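Cell 2, simulation bench – Tuesday, October

Started at 10:15 with the kitchen cell. Since the update on Werent, the arm stopped a little high over every pick point. Lawal Olatunji saw it first and wrote 5 mm in the Pornen log. I measured the same.

Checked the joint zero values against the old file: no difference. Checked the tool file next, and there was the fault. The tool length was the one for the long fingers, which we removed in the summer. I put back the short finger values and saved them as revision 83. The old file stays in the Trindade folder, please do not delete it.

Also lowered the closing speed of the gripper.

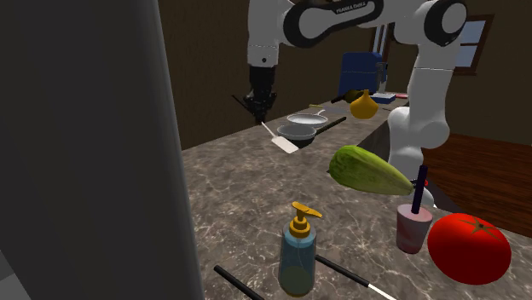
The waiting pose is now set again, with the fingers pointing down above the cookware at the back of the counter. I am not fully happy with the other side of the arm. The lower white link comes down behind the big green vegetable, so I added a keep-out box there, with the tomato and the pink cup inside it. The soap dispenser in front has no box yet.

Still to do: run the pan handle test with seed 1015, and ask Lawal if Zudham needs the same tool file – I think yes, but I did not look.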